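What Happens to Our Food Scraps? A Term Project on Kitchen Waste in Padthorpe

4 min read

Our group wanted to find out how much food gets thrown out in shared student kitchens, and whether a few easy changes could cut it down. We picked the Jelari residence hall in Padthorpe, mostly so we could walk over between classes. It ended up being the most fun any of us have had with garbage!
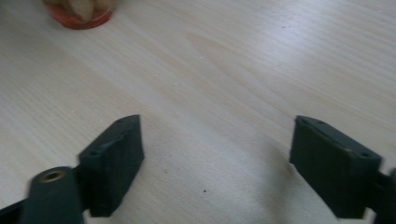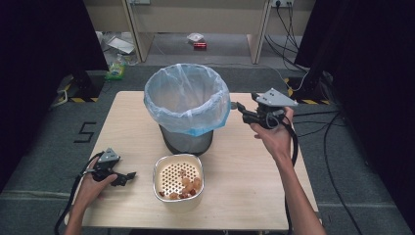
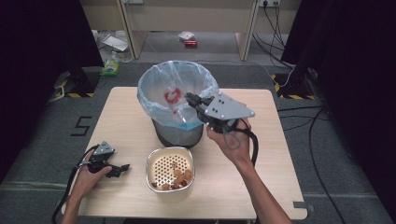 A light wooden table, and in the second and third pictures a lined trash can with a white container of food bits in front of it.

How we collected the data

We asked every kitchen on two floors to keep food scraps apart from other trash for 14 days. Each evening one of us went around with a kitchen scale and a notebook, wrote down the weight, and sorted the scraps into "could have been eaten" and "could not" (peels, coffee grounds, bones). Coffee grounds were a pain, as the weight depends so much on how well they drain. We decided to let them sit overnight before weighing, starting on day 4, so the first few readings run a bit high.

We also handed out a short survey and got 76 back, way more than we had hoped for.

What we found

Bread was the big one. Almost 10 pounds of it went out over the two weeks, nearly all from loaves with only a few slices gone. Salad greens came next, then cooked rice, which people make in giant pots and then forget in the fridge. We loved reading the survey comments on this! Several people said they buy the large loaf at the Zendton market for the price and have no freezer space for the rest.

Kitchens with a shared shelf threw out less edible food than kitchens without one. We can't say the shelf is the cause, but we'd really like to test it.

Next steps

In August we want to repeat the weigh-in at Leinonen House, where the kitchens are bigger and have full freezers. We would also weigh the drained coffee grounds separately from the start.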